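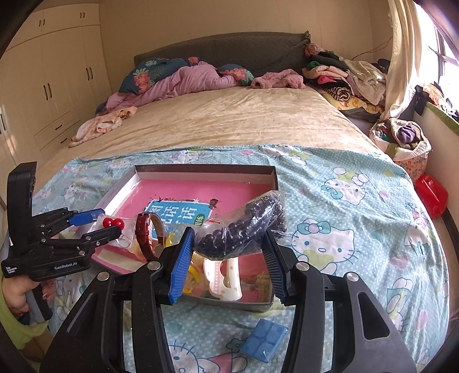 Vasić wants it on record, before any boxes get ticked, that the second pair of grippers should never have gone on the same purchase order as the first. You find out what wears on pair one, Vasić says, and then you buy pair two. The objection is noted, and it is item 4 below.

# Pre-purchase inspection: hand-held grippers, home sorting work

Site: Irkinville, bedroom setup
Date: August 17, 2018
Decision needed by: September budget round
Marks: OK / FIX / ASK / NO

## A. The tools we already have

- [x] **1. Finger pads seated and not peeling.** OK. Run a thumbnail along the edge. If the thumbnail wins, write it down.
- [x] **2. Pivot screws tight on both fingers.** OK, after a quarter turn on one of them. Please stop using the kitchen screwdriver. It has rounded off enough things in its life.
- [ ] **3. Spare pads in stock.** NO. We had a bag of spares. We now have a bag. Priltance quotes 10 pairs as the smallest order, and I would take it.
- [ ] **4. Second pair justified.** ASK. See Vasić, at length. My own view is that two people working one box get in each other's way for a day and then stop. Two sets also means one can be down for repair without everyone going home.
- [x] **5. Handles comfortable after a full session.** OK for most hands. Mine complained, but mine complain about doorknobs.

## B. The work area

- [x] **6. Work surface at a sensible height.** OK, if your idea of sensible includes beds. The request for a folding table has been in the budget twice and cut twice. I have put it in again under a different heading.
- [ ] **7. Surface firm enough that the box stays put.** FIX. Mattresses give. A board under the box would do it and costs less than the meeting we'd hold to approve it.
- [x] **8. Daylight workable.** OK. Clear bags throw glare, so check your angle before you start and again after lunch.
- [ ] **9. Floor clear where people stand.** FIX. Walk the route once with the tool in your hand before you say it's fine.

## C. Objects for handling

- [x] **10. Small bagged items included.** OK. Crinkly plastic is what the pads get graded on this quarter, and it is harder on them than anything rigid we tried.
- [x] **11. Mixed shapes in the box.** OK. Add to it when you find something awkward at home. Do not expense it.
- [ ] **12. Object list matches box contents.** FIX. The list says 61 items. It was typed up before people started adding things, and it has been wrong in both directions.
- [ ] **13. Sharp or hooked pieces kept bagged.** ASK. Anything with a wire on it stays in its bag until someone decides whether pads count as consumables. Biranar says they do. Biranar sells pads.
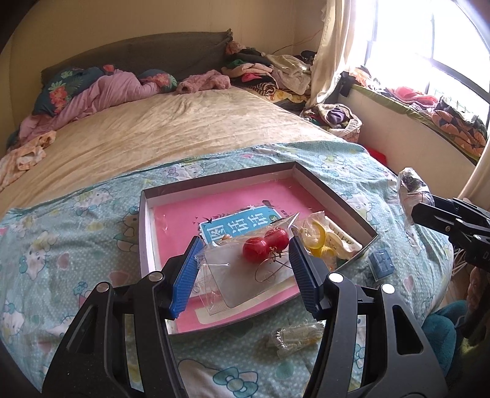
*Section C, small-item lift: red beads on gold wire hooks, bag pinched and lifted.*

## D. Money

- [ ] **14. Quote from Biranar in writing.** ASK. We have a number from a phone call and another number from a different phone call. I'd like one of them on paper, preferably the first.
- [x] **15. Quote from Priltance in writing.** OK. It arrived with shipping left out, so budget as if shipping were a personal insult.
- [ ] **16. Total under the ceiling.** FIX. The ceiling is 2000 for everything, spares and table included. As listed we are over it. Dropping the hard carry case gets us close, and we can go on using the padded bag with the zipper that works from one end.
- [ ] **17. Repair turnaround agreed.** NO. Last time it was about 3 weeks, most of it spent finding the right form.
- [ ] **18. Warranty covers hand-held use in homes.** ASK. The wording covers "bench operation." Ask both suppliers whether a bed is a bench, and get the answer by email.

## Overall

Hold the order until 3, 12 and 14 are closed. Items 7 and 9 can be fixed the same morning by whoever gets there first. Item 4 can stay open as long as Vasić likes, provided the spare pads are ordered meanwhile.

Re-inspect in September, same sheet, new pen.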